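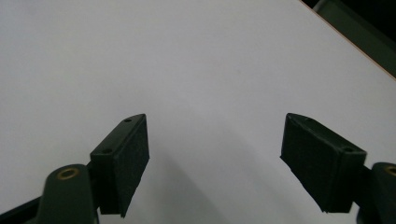 **PRALARI WORKTOP / Section 7: Living with a white surface**

You chose the matte white. The showroom in Udbridge also had it in a brown that forgives everything, but you've read this far, so let's keep the white one white.

The finish is smooth, and in certain light it goes slightly lavender-gray. Customers write to us about this. It's the color it was made to be, and scrubbing won't move it.

### 7.1 First wipe-down

Do this once, after the legs are on and the top is level (Section 5). You'll need two soft cloths, a bowl of lukewarm water, and plain dish soap.

1. Peel back the protective film from one corner. Pull it low and slow, toward yourself. If it tears, start again from the opposite corner and say what you need to say.
2. Put a few drops of soap in the water. The bottle will suggest more. Ignore the bottle.
3. Wring out the first cloth until it stops dripping.
4. Wipe in long straight passes from the back edge to the front. Small circles leave small circles.
5. Go over everything again with the second cloth, dampened with clean water.
6. Let the top air dry before you put anything on it. Wait the full 26 minutes. Graciela Escobar in our test shop timed this on a humid day in August and has declined to do it again.

> **Note:** A faint smell of film adhesive is normal for the first day. Open a window.

### 7.2 Marks

Most marks on a matte top are something sitting on the surface, and they come off. Work down this list and stop as soon as the mark is gone.

1. Dry cloth, light pressure.
2. Damp cloth with soap.
3. White eraser, the kind for pencil. Test it first in the back left corner, where any regrets can be covered with a plant.
4. Hoshino cleaning paste, a dab the size of a pea, rinsed off within 2 minutes.

If the mark survives step 4, it may be a scratch. Run a fingernail across it. If the nail catches, you own a scratch, and Section 9 covers the repair stick.

> **Caution:** Don't use scouring powder, steel wool, furniture polish, or melamine sponges. They will all appear to work. What you'll have afterward is a shiny patch in a matte top, visible from every chair in the room.

> **Caution:** Rubber feet and soft grippy pads can leave gray smudges if they stay in one spot for weeks. Shift things now and then.

### 7.3 Heat and cups

- Use a trivet for anything straight from the stove or oven.
- Coffee rings wipe off the same day. Red wine rings wipe off the same hour.
- Turmeric is between you and the turmeric.

### 7.4 Edges and screws

Check the 78 mm edge brackets twice a year. Tighten each screw by hand until it's snug, then leave it alone. A power driver will strip the inserts, as Sota Yokoyama showed us with a prototype and a great deal of confidence.

If the top rocks after tightening, go back to the leveling feet in Section 5. A folded beer mat also works and isn't covered by the warranty.

*Section revised November 1, 2019, by Antigoni Koutsoukos for Drerurus. Replacement film, repair sticks, and edge brackets are listed in Section 11.*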